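Skidstead puts its first robot arm to work at the Norham shop

Thu 20 May

Hi, I'm Emmett Whitlock, and I run the assembly floor at Skidstead in Norham. They asked me to write this release myself, so bear with me!

We've switched on our first robot arm, set up with the folks at Pathirana and running their Clarkari software. It takes over the fiddly pick-and-place jobs on the small parts bench, the ones that used to send seven of us home with sore wrists. All seven are still here. Two have moved over to teaching the arm its jobs, and the rest split their time between final assembly and inspection (which they'd been asking for since November).

Before it touched a customer order we ran 1279 practice picks on test pieces, and I watched more of them than my wife would like.
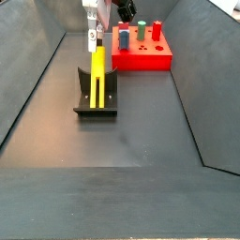 The yellow fork and its black stand, with the peg block alongside. Photo: Skidstead

By Emmett Whitlock, Skidstead

Shifts stay the same and so does the pay. Anyone on the floor can stop the arm, and anyone can sign up to learn it. If you'd like to come see it run, call the front desk and ask for me.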